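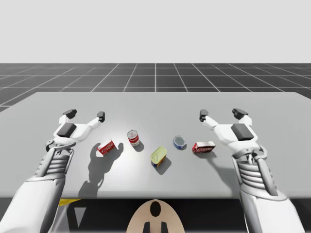 How Witmont sets its reorder points

Witmont supplies packaged groceries to independent stores from a single warehouse in Sukness. The company carries 3,702 items, and its inventory manager says fewer than half of them justify a forecast.

"We forecast 1,755," she said. "The remainder sell too irregularly. For those we hold a fixed minimum and review it every January."

Forecast items are reordered when stock falls below expected demand over the supplier's lead time, plus a safety margin. The margin is calculated from the variation in weekly orders. Lead time is measured from order to shelf, including inspection.

"People use the date on the supplier's quote. Ours was four days short on dried goods."

Small packs cause most of the recounts. A case of 24 entered as a single unit distorts both the stock record and the next order. Witmont now stores case quantity in a separate field, which can be changed only at receiving.

Asked about slow sellers, she was brief. "If it expires before it sells twice, we drop it."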